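Notebook > Bench room > Coverings and backdrop

Last updated: July 16, 2023

Entries Index Materials Search

Table covering, third try

Put the blue plastic down again. The people at Presanar who sold us the roll say it lies flat "out of the box." It was folded in a packet, so I had my doubts, and there are creases to show for it. Most of the middle is smooth enough. The sides are what bother me.

Bought 295 cm off the roll, used nearly all of it. Somebody wrote in the December notes that pulling it tight and taping underneath gets rid of the wrinkles. I tried that in the Bendville room and it moved the wrinkles to the ends. I'd like to see the table where it worked.

Glare: same as before. The plastic shines wherever it isn't flat. The claim on the shared sheet that this color is "low shine" should come off until one of us has checked it with the lamps on. I compared it with the old Magalhães cloth, which is dull and ugly and doesn't shine at all. It does soak up spills, and that's why we quit using it.

Backdrop is the pale fabric, hung from the rail. The hem still sags. Ironing was suggested. I ironed it, 90 minutes gone, and it sags. I think the rail is bowed, but I haven't put a level on it.

Tape: yellow, on the plastic, one angled corner mark and one short straight piece. I don't trust either for measuring. The sheet creeps when anyone leans on it, and the marks go with it. Fine for "put it back near here."

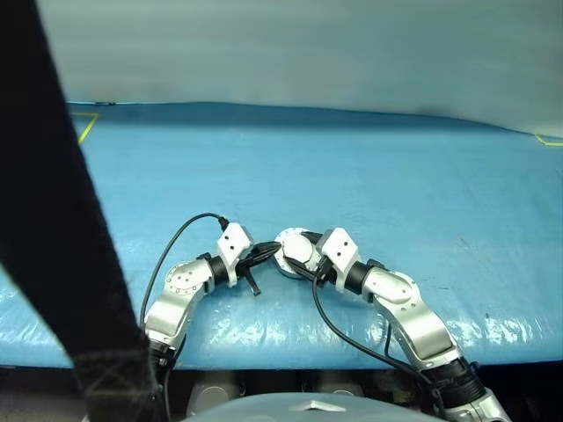
Would a heavier plastic stop the creases?

Probably a little, but a thick sheet that has been stored folded will crease too, so buy it rolled.

Still to do: check the rail with a level. Ask what 100 cm of the matte kind costs before anyone orders a full roll. Move the Laser manuals off the spare table so I can lay a test piece there overnight and see if it relaxes. I doubt it will.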